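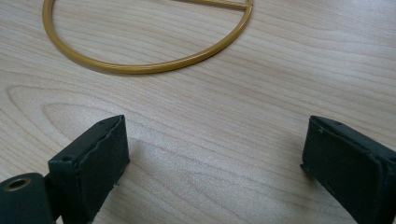
Renato Bañez说，看木皮厂应该从后门进去，先看原木，再看刨切，最后才看桌子，因为先看了桌子的人，后面就没有耐心了。他是在去工厂的车上这样说的，我把这句话写在本子的第一页。可是开放日的路线由工厂安排，我们还是从前门进去的，先经过展厅。

工厂的名字叫Abella，在Wirton镇的东边，靠近河。他们主要做木皮，也做一部分贴好木皮的桌面板。每年八月，工厂停产检修以前，有一天让外面的人参观。今年的名额是80人，要提前写邮件报名。我第一次写邮件的时候忘记写鞋的尺码（工厂要借给参观的人安全鞋），所以又写了一封。如果你明年想去，请记得写鞋码。

我学中文已经很多年，但是木工的词汇很难。“木皮”“薄木”“单板”这三个词，我在出发以前查了两个晚上，还是不能完全分清楚。下面我尽量用参观时听到的说法，如果有用错的地方，请读者告诉我，我会修改。

一、出发和到达

我们坐早上的班车，从Skoltlow出发，路上要换一次车。换车的站没有屋顶，那天有一点小雨，Aileen Tan把她的伞借给了一位带孩子的女士，自己用报名表挡雨，后来到了门口，报名表已经看不清楚字了。门口的人看了看，还是让她进去了。

报到是九点开始。每个人领到一件背心、一副耳塞和一双鞋。我的鞋虽然写对了尺码，还是大，走楼梯的时候要小心。我们这一组是第5组，一共14个人，带我们的是Noel Dimaculangan。他说话比较慢，每到一个地方先告诉大家哪里不能站，然后才讲这个地方是做什么的。对我来说，他的速度正好，我可以一边听一边写。

二、展厅

展厅不大，墙上挂着很多木皮样品，按照颜色从浅到深排列。浅色的这一边，有白蜡木、枫木、桦木和橡木；深色的那一边，主要是胡桃木。样品的背面写着编号和切法。我一开始只看正面，觉得两块样品肯定是两种树，翻过来一看，写的是同一种树，只是切法不同。

Noel让我们做一个小练习：把样品盖住名称，猜切法。直纹比较容易，因为线条是平行的，像梳过的头发。山纹也不难，中间有尖尖的或者圆圆的形状，一层包着一层。难的是介于两者之间的，一边像山纹，一边又慢慢变成直纹。我猜错的比猜对的多。Lilibeth Umali几乎都猜对了，她说她的方法是先看边上，不看中间，因为中间的花纹太好看，会让人忘记要判断什么。

浅色桌面上的木纹，弯弯地绕成一个长圆形，很像地图上的等高线，我一直很喜欢这种样子。以前我以为这是树本身“画”出来的。参观以后我明白了，树只提供了年轮，刀从什么方向进去，决定了我们看见的是直线还是圆圈。年轮是一层一层的，有点像很高的圆锥套在一起，如果刀平着切过它们，弯曲的地方就会露出椭圆的形状；如果刀朝着树心的方向切，就只看见平行的线。这个道理写出来很简单，但是我是站在一段原木前面，看Noel用粉笔在断面上画了线以后才懂的。

三、原木和水池

从展厅出来，走过一个院子，就是堆原木的地方。原木上有喷水的管子，一直在喷。我问为什么要让木头这么湿，Noel回答说，原木如果干得太快，两头会裂开，裂开的部分就不能用了。有的原木断面上涂了一层蜡一样的东西，也是为了同样的目的。

每一根原木都钉着一个小牌子，上面有号码。我抄下了其中一个：1,971。我选它没有特别的原因，只是它离我最近，号码也容易记。后来在干燥车间，我一直在找这个号码，当然没有找到，那根木头还躺在院子里淋水。Hagos Beyene笑我，说我像在机场等行李。

切之前，木头要先在热水池里泡，让它变软。泡多长时间要看树种和直径，硬的木头时间长，软的木头时间短。水池上面有盖子，打开的时候，很多蒸汽上来，眼镜立刻看不见了。水的颜色很深，像浓茶。气味很特别，有一点酸，有一点甜，Aileen觉得像煮过的栗子，我觉得更像雨后的旧仓库。橡木的水尤其黑，Noel解释说橡木里有单宁，碰到铁会变色，所以工人搬橡木的时候，很注意不让铁的工具留在湿木头上。

这一部分我问得太多，后面的组已经到了，我们只好走快一点。

四、刨切车间

进刨切车间以前要戴好耳塞。Noel也不讲话了，他提前在门外讲完，进去以后只用手指给我们看。

泡好的木头先锯成方料，去掉树皮，然后固定在机器上。木方上下移动，每次经过刀口，就下来一张薄薄的木皮，不到一毫米厚。木皮下来的时候是湿的、软的，可以弯，工人两个人一起接住，一张一张按照顺序叠好。顺序非常重要，这一点Noel在门外强调了好几次：同一根木方上相邻的两张，花纹几乎一样，将来拼花的时候，需要它们在一起。如果中间丢了一张，或者有一张放反了，做桌面的人马上就会发现。

我以前想象刨切是一个很快的过程，应该像切纸那样。看了以后，我觉得更像在厨房里切很大的萝卜，每一刀都要有力量，也要听声音。换刀的时候机器停下来，大家才发现自己一直在用力咬牙。

车间里另外一台机器是旋切的，道理不一样：原木自己转，刀慢慢靠近，木皮像卷纸一样打开。旋切的木皮很宽，花纹也大，有时候会重复。Noel说旋切的木皮多半做夹板的里层，客人一般看不见。Renato不同意，他说他喜欢旋切桦木的花纹，有一点乱，但是有生命。他们两个人在门外讨论了一会儿，没有结果，因为这是口味的问题。

五、干燥和剪切

湿的木皮要经过干燥机。机器很长，木皮从一头进去，夹在网带中间，从另一头出来，已经变平变硬了。这里很热，我们只站在出口的地方。工人用手摸刚出来的木皮，也用仪器测含水率。我问一位女工，手摸和仪器哪一个更准。她想了想，说仪器告诉她数字，手告诉她哪一个角还不对。我很想把这句话写得更漂亮，但是她说的就是这样。

干燥以后是剪切。木皮的边不整齐，有的地方有节子、裂缝或者虫眼，要剪掉。剪切台上有灯，从下面照上来，小的裂缝会发亮。剪多少是需要判断的事。剪得太多，浪费木头；剪得太少，后面的人要返工。我看见一张带小节子的橡木皮，工人看了两遍，最后留下了。Noel说近几年有客人专门要带节子的，还愿意多付钱，而以前这样的木皮只能降级。他父亲也在这个工厂工作过，那个时候，有节子的都烧了锅炉。

六、拼花和压贴

对我来说，最有意思的是拼花。拼花的房间安静，光线好，可以把耳塞拿下来，大家都松了一口气。

常见的拼法有几种。第一种，把相邻的两张像打开书一样翻开，左右对称，中文叫“对拼”，我在别的地方也看见过“书页拼”的叫法。第二种，不翻，一张接一张顺着排，叫“顺拼”。还有一种是乱拼，把不同木方的木皮放在一起，看起来更像实木板拼成的桌子。对拼很漂亮，但是有一个问题：翻过来的那一张，露出的是木皮的另一面，光照上去的反应不一样，左右会一边亮一边暗。这个现象在浅色木头上也有，只要走到桌子的另一头去看，亮和暗就换了位置。Lilibeth真的绕着样板走了一圈，然后我们都跟着她走了一圈。

木皮之间用一种很细的胶线缝起来，缝的机器走“之”字形。缝好的木皮再贴到基板上，进热压机。基板的背面也要贴一层，不然板子只有一面受力，过一段时间会弯。背面的这一层可以用便宜一点的木皮，可是不能没有。我家里有一块自己做的搁板，就是只贴了一面，现在弯得可以接雨水。我把这件事告诉Noel，他很有礼貌地没有笑。

压好以后是砂光。木皮这么薄，砂光的时候很容易磨穿，尤其是边上。工人给我们看一块磨穿的板，表面有一块颜色不同，是下面的胶和基板露出来了。这样的板子不能修，只能裁小了用。

最后是涂装，用的是水性漆，牌子叫Sotix。漆房不让参观的人进去，我们隔着玻璃看。同一张桌面，没有上漆的时候花纹很淡，上了漆以后花纹深了很多。Hagos问能不能保持没有上漆的颜色，Noel说有一种加了一点白色的漆，可以接近，但是不能完全一样。

七、午饭和提问时间

午饭在员工食堂，是豆子汤、面包和一种腌黄瓜，味道咸。桌面用的都是厂里自己的次品板，可以一边吃饭一边找毛病。我们这张桌子上有一条拼缝，颜色差得很明显，Renato用手指沿着它摸，说摸不出来，只能看出来。

饭后有半个小时可以提问。我记下了几个我觉得有用的回答：

贴木皮的桌面，怎么知道它和实木的区别？看边。实木的年轮会从桌面一直走到侧面的断面，木皮的花纹到了边就停了，侧面是另外贴的一条。

桌面上有热杯子留下的白圈怎么办？先等几天，有的白圈自己会变淡。不要马上用砂纸，木皮经不起。

阳光会改变颜色吗？会。胡桃木变浅，樱桃木变深，枫木和白蜡木会变黄一点。新桌子头几个月，上面的东西最好常常换位置，不然会留下一个影子。

这一条我回家以后就做了，把书桌上的台历移到了另一边，下面果然有一个颜色浅的方形。

有一位参观的人问，木皮是不是“假”的木头。房间里安静了一下。Noel回答说，它是从树上切下来的，和别的木头一样会变色、会吸水、会裂，只是很薄。他还说，一根好的原木做成实木板，只能做几张桌子，切成木皮，可以做很多张。我认为这个回答公平，不过我也理解那位先生，因为有的商店写标签写得不清楚。

八、一些实用的信息

报名用邮件，在七月里写，要写姓名、人数和鞋码。小孩子要满十岁才可以进车间，更小的孩子可以留在展厅，那里有用碎木皮剪书签的活动。院子里可以拍照，刨切车间不可以。请穿长裤。

门口的小商店卖成包的木皮边角料，价格便宜，包里是什么树种由不得你选。我买了一包，打开以后大部分是橡木，还有一张很小的胡桃木。带回家的路上最好夹在两块硬纸板中间，我没有这样做，在班车上压裂了两张。Aileen用她的那包做了一个灯罩，她说光从木皮后面透过来是橘红色的，我还没有看见。

回去的班车下午四点多有一班，下一班要等到傍晚。我们因为还鞋排队，没有赶上第一班，就在河边走了走，Hagos在那里捡了一块被水冲得很光滑的树皮，放在包里，和他买的木皮放在一起。

分类：工厂参观 ＞ 木材与家具 ｜ 标签：木皮、开放日、Wirton、拼花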